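Search this board
Forums > Clubs and Schools > Sirwood Robotics Club > Simulated tidy-up challenge

Topic: Our house-tidying sim entry – where we're up to, and a question about cameras

fulley_mum
Hi everyone, and sorry in advance for the length of this one! For those who haven't met us, I help out with the senior group at Sirwood, and this term the kids are having a go at the Tzanetos challenge, the one where you're given a simulated house and a robot and have to get loose objects off the floor and onto something sensible. We've got 2 teams going. One lot are writing everything by hand and the other lot are training theirs, and there's a fair bit of friendly rivalry between them (the whiteboard has become unreadable).

The training team have been keeping their episodes down to 2,000 steps so that the old computers can get through a decent batch before everybody's parents turn up. They started out watching through the robot's own camera and found it terribly hard to work out why it was missing things, so on Sunday they moved to a view from straight overhead. I've put a view of the robot's room up a bit further down. What I'd like to know is whether other clubs judge their runs from above or stick with what the robot sees. The kids are keen to hear from anyone!

pavlova_dan
Welcome, and what a lovely project. We did Tzanetos last year with the Cimberg juniors and had a ball. I'm firmly in the overhead camp for teaching. When a thirteen-year-old can see the arm and the object in the same view, they start talking about angles and distances without any prompting from me, and before long you've got them sketching triangles on the back of the attendance sheet.

My one suggestion is to make them write down what they expect before they press go. Ours grumbled about it for weeks, but it saved us a lot of arguing about whether a run had been any good.

fulley_mum
Oh, I like that, we'll pinch it. Right, I've worked out the attachments. The gripper is out over the pale part of the floor with the light blue thing next to it, and that's the one the training team are after. I'm told the little brown and orange one beside the robot's body is for later on.

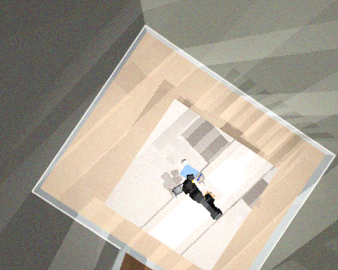

Re: Overhead or robot's eye?

Hamidreza Naseri
Thanks for sharing, it's great to see a club taking this on. I'm going to be the grump and disagree with Dan, though, and I hope he'll forgive me as he usually does.

The trouble with a view from that high up is that it tells you very little about height. With the gripper and the blue object so near each other, I couldn't tell you from that angle whether the fingers are at the right level or well above it. Students look at it, decide the arm is lined up, and then spend an hour hunting for a fault in the closing code. I've watched this happen at three different schools and I've done it myself. I'd have them keep a side camera open as well, even a small one in the corner of the screen.

Also, have a look at that shadow to the left of the robot. Is your light source fixed, or does it change between episodes? If it's always in the same spot and your policy works from camera input, it may be learning more about the shadow than you'd like.

pavlova_dan
Forgiven, as always! But I still say start with one view. Put two in front of a beginner and they'll only look at the prettier one. Height can come in week three, once they trust the thing.

Fair point on the lighting, mind. We never touched ours.

fulley_mum
I've just asked, and the light is fixed – there was a long silence followed by a lot of typing, so thank you, Hamidreza, I think you've just given them their next fortnight. They've logged 186 episodes under that one light and are now debating (loudly) whether to throw them out or keep them to compare against.

gumnut_coder
Keep them! Please don't let them bin anything. Train the same way again with the light moving about and put the results side by side in the write-up. The judges in our region were much more interested in that sort of comparison than in a high score, and it makes a nice colour chart for the display board too.

On cameras I'm with Hamidreza. A side view costs you a little speed and that's all.

Hamidreza Naseri
Seconded on keeping the old runs. Have them label the folder with the light settings now, while they still remember what they were.

fulley_mum
Folder labelled, side camera going in next session, and the handwritten-code team have asked me to point out that their robot doesn't care about shadows at all. I'll post again once both teams have had a proper run at the blue one. Dan, could you send me your prediction sheet if you've still got it?

pavlova_dan
Will dig it out tonight. It's got a bit of tea on it but it's all there.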